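Zutivgate soft-goods grips, README

Last changed 11/04/2025 by me (Finlay). Shona Laing did the other half of the recording and most of the swearing.

What's in the folder

Two sets of clips, both of us picking up bedding and cushions with hand-held grippers. One set uses the Brimum fingers, the other uses the Cowie ones. There are 2,000 grasps in all, spread over 63 sessions. I wanted to know which fingers cope better with thick, squashy stuff before we bolt anything to the Adden arm, and it seemed daft to guess!

Quilts were the thing I cared about most. A folded quilt gives you a fat rounded edge and lots of puffy cells, and if you come in too high the tips just slide over the stitching. Shona goes for the corner every time, I go for the front fold, so please check the operator column before you blame the fingers (I've been caught out by that one already).

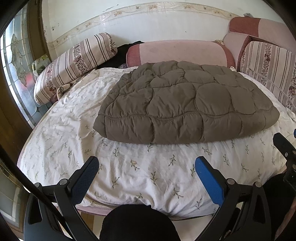 How the files are laid out

Each session has its own folder with the video, the finger opening and a little text file of notes. The notes are in whatever mood we were in. Mine are long, Shona's tend to say "fine" or "no".

The opening is in millimetres between the pads, measured at the tips. Early sessions from March were logged at the pivots by mistake - I've converted them, but I kept the raw numbers in a column called old_gap in case I got my sums wrong.

Things to watch out for

19 sessions have no force readings, as I'd left the logger switched off. They're marked in the index and the video is still good.

Patterned sheets confuse our edge finder something rotten. Small leafy prints are the worst, so don't trust the auto labels there without having a look first.

3 sessions have the clocks out of step between the two grippers. I've left them in.

Using it

Help yourself for anything non-commercial, and do tell me if you find a bad label. I still haven't written the loader for the Cowie notes, so for now you'll have to open those by hand.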